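Mei Quintanilla
08/04/2024

Thread on power supply sizing for desktop PCs, as I keep answering the same question in replies.

The number on the label is the DC output the unit can deliver. It says nothing about what comes out of the wall. A machine drawing 300 W internally from a unit running at 88 percent efficiency pulls 341 W from the outlet. The difference leaves as heat.

Efficiency is a curve. Most units sit at their best near half load and fall off at both ends. The low end falls off harder. A 1000 W unit feeding a PC that idles at 45 W spends most of its life in the worst part of its own chart.

So start with the real load. Take the rated board power of the graphics card, add the processor's sustained package power (the sustained figure under your board's default limits, which may be well above the one on the box), then add 50 W for drives, fans and memory. That sum is your steady worst case.

Then add margin for transients. Graphics cards can spike far above their rated power for a few milliseconds. A good unit rides through this. A marginal one trips its protection and the PC shuts off with no blue screen and nothing useful in the log.

I use 25 percent over the steady sum for a machine with a midrange card, and more for anything at the top of the range. Sum of 420 W, margin of 105 W, so 525 W. Buy the 550. 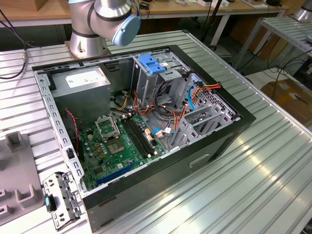
Next, the rails. On any current design nearly all the capacity is on 12 V. If you are looking at an old unit, add up what the label says for 12 V only. I have a Wojcik here sold as 500 W that can supply 336 W on 12 V. The rest is on 3.3 and 5 V, where a modern PC has little use for it.

Cables. Do not mix modular cables between brands, or between product lines of the same brand. The connector at the component end is standard. The connector at the supply end is not. I tested a Plirer cable against a Talutico unit with a meter: it plugs in cleanly and puts 12 V on the pin where a drive expects 5. I did not attach a drive.

For a graphics card with 2 eight-pin sockets, run a separate cable to each one if your unit has them. Daisy-chained leads are often fine on a low-power card. On a high-power one the shared length of wire carries the whole current and the voltage drop is easy to measure.

Age. Capacitors lose value with heat and hours, so an old unit has less holdup time and more ripple than it had when new. I replace at the end of the warranty in machines that run all day. In a PC used on evenings I would go longer.

Someone asked about the Clatel I bought in May. Voltage regulation is good, 12 V stays within 2 percent from idle to full load. The fan is the weak point - it starts abruptly at mid load and you hear it cycle. I moved it to the file server, in the closet.

Do not open the supply to clean it. The primary capacitor can hold a dangerous charge after it is unplugged. Hold the fan blades still and use compressed air from outside.

Ripple measurements in a separate thread once I have a better probe.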